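This website uses cookies to remember your settings. Accept all | Manage choices

Young Readers: Cars and Roads

How does a second-hand car get its price?

A new car has a price set by the company that makes it. A second-hand car, also called a used car, is one that has already belonged to somebody else. Its price has to be worked out afresh each time it is sold.

The person selling the car first looks at its age. Most cars lose value as they get older, and they usually lose it fastest when they are new. This loss has a long name: depreciation.

Next comes the mileage. Every car has a counter called an odometer, which shows how far the car has travelled. Two cars of the same age may have very different mileages. A car that has gone a long way has had more wear on its engine, brakes and seats, so it will normally cost less.

The condition of the car matters too. The seller checks for rust, dents and worn tyres. If a repair is needed, the buyer may ask for a lower price. Suppose a car is offered for £1002 and the buyer sees that the tyres are old. The two people may talk and agree on £900. This is known as negotiating.
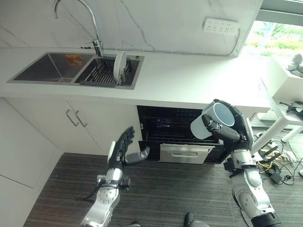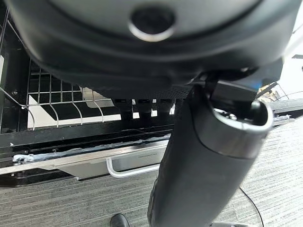
The first picture shows a double sink with one white plate in the rack.

A careful buyer also asks to see the service history. This is a record of the checks and repairs the car has had. A full record can raise the price, as it shows that the car has been looked after.

Buying the car is only the first cost. The owner must also pay for insurance, fuel or electricity, and repairs. A family that has saved £1002 may choose a car at £600 and keep the rest for these bills.

Words to know
Depreciation: the loss of value over time.
Odometer: the counter that shows distance travelled.
Negotiate: to talk until both sides agree.

Text by Gemma Sartori. Checked by Bogdan Szulc.

© Illberg Learning | Contact us | Back to top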